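Skedau Bench Safety Kit for Collaborative Arms
Sold by Skillari
Item 152

Most of what gets sold as "cobot safety" is a sticker and a PDF. We sell the Skedau kit because it admits how little a kit can do. Buying it will not make your cell compliant with ISO 10218 or anything else. A risk assessment does that work, and it has to cover your arm, your tool, your parts and your people.

What's in the box
46-page assessment workbook, spiral bound
2 lockout tags with zip ties
Floor marking tape, yellow and black
Cable labels, pack of 200
Laminated stop-and-restart card

The workbook is the reason to buy. It starts with the gripper and whatever the gripper is holding, and it asks you to write down every spot where a hand could end up between the tool and something solid. A force-limited arm carrying a sharp part is still carrying a sharp part. We have lost count of the buyers who tell us their robot is "certified safe" and then can't say what it was certified to do.
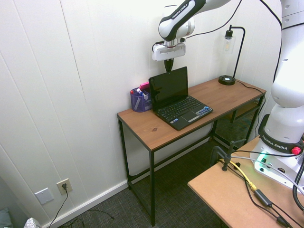

Section two deals with reach. You mark the full travel of the arm, including the places your program never sends it, and then list the furniture, outlets and cords inside that line. Plenty of labs skip this part. They assess the robot's own table and forget the desk next to it, where the actual task happens.

Cable labels sound like filler. Defne Polat, who edits the workbook, insisted on them after too many site visits where the stop button's lead looked the same as every other black cable. We grumbled about the cost and she was right.

What we don't like
The tape lifts on carpet. Use it on hard floors or buy something else. The restart card assumes one operator, so a shared lab will need to rewrite it. The older Poto edition had a better page on tool changes – ask and we'll send you a copy of that page.

What it doesn't replace
An emergency stop you can reach, training, or the manual for your arm. The Eren add-on sheets cover vacuum tools and are sold separately. If you only run a two-finger gripper, skip them.

Returns
Unused kits only. Workbooks with writing in them stay with you, and you should keep them on file anyway.

Page last checked July 10, 2026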